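12 August 2019

Up before six. Toast, the end of the marmalade, and then the post that had piled up by the door. Two bills and a card from Paredes, who are closing the shop in March and selling off the roll ends. I've put the card on the fridge. I could do with more lining, though I said the same last year and still have a bag of it under the stairs.

Most of the morning went on fabric. I had meant to start cutting, but the shelf in the back room had got so bad that every time I pulled one piece out three others came with it. So I took the lot down and sorted it on the floor. Cottons in one heap, anything stretchy in another, and a third for pieces too small to do anything with except test the tension on the machine. The third heap was the biggest. I filled a carrier bag from it for the school and put it by the front door so I wouldn't change my mind.

Found the grey wool I bought for Dad's waistcoat and never used. Moth in one corner, the rest sound. It's in the freezer now in a plastic bag, next to the peas. Also found my good tape measure, which I'd replaced in the spring, so now I have two.

Ironed for an hour after that. I don't mind ironing flat pieces. The iron is leaving a chalky mark when it gets low on water, and I'll have to descale it before I do anything pale. I folded everything to the same width this time, using the big ruler as a guide, and it all went back on the shelf with room left over.

Cristóbal Retamal rang at eleven about the cushions for the Panddale job. They want five, not three, and they want them by the 30th. I said yes before I'd looked at how much cloth there was. He also asked what I thought of the Husatov overlocker that's come up second-hand. It's 2,599 and I told him it was too much for what we do. He said he thought so too, but he had clearly been hoping I'd say something else. We left it there.

Lunch was soup and the heel of the loaf. It rained hard for twenty minutes and I had to run out for the towels, which were nearly dry by then and had to go over the bath instead.

In the afternoon I worked out the cushions on squared paper. The fronts will be teal and the backs white, with a plain edge and no piping, as Panddale won't pay for piping. If I turn the pattern and cut the backs across the width, I can get four out of what I have. The fifth back will need a join. I'd sooner put the join low down, where it will sit against the seat, than try to hide it in the middle. I'll ask Cristóbal tomorrow whether they'd notice. My guess is they won't, but it's better that he tells them first.

Zips are a nuisance. The ones from Clekach are a touch shorter than it says on the packet, and I've been caught by that before. I measured each one and wrote the true length on a bit of masking tape. They'll do if I bring the opening in at both ends. I also need more white thread. There's one full reel and one nearly finished, and I don't want to run out halfway along a seam.

I haven't decided whether to wash the cloth first. The teal might run, and next to white that would be the end of it. I'm going to soak a scrap overnight in a bowl with a piece of white rag and look at it in the morning. If the water's clear I'll leave the rest as it is and just press it well.

Mum phoned after tea. Her knee is no worse. She wants her curtains taken up by the width of a hand, and when I asked whose hand she said mine, so I've written that down.

Scissors to be sharpened. Descale iron. Thread. Ring Cristóbal before nine, as he's out on deliveries after that. Bed now, and the scrap is in its bowl on the draining board.
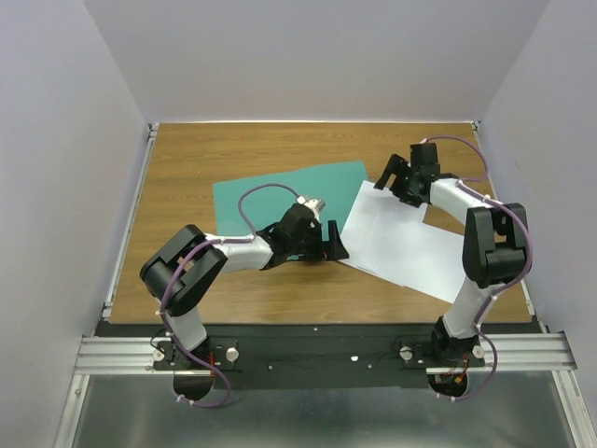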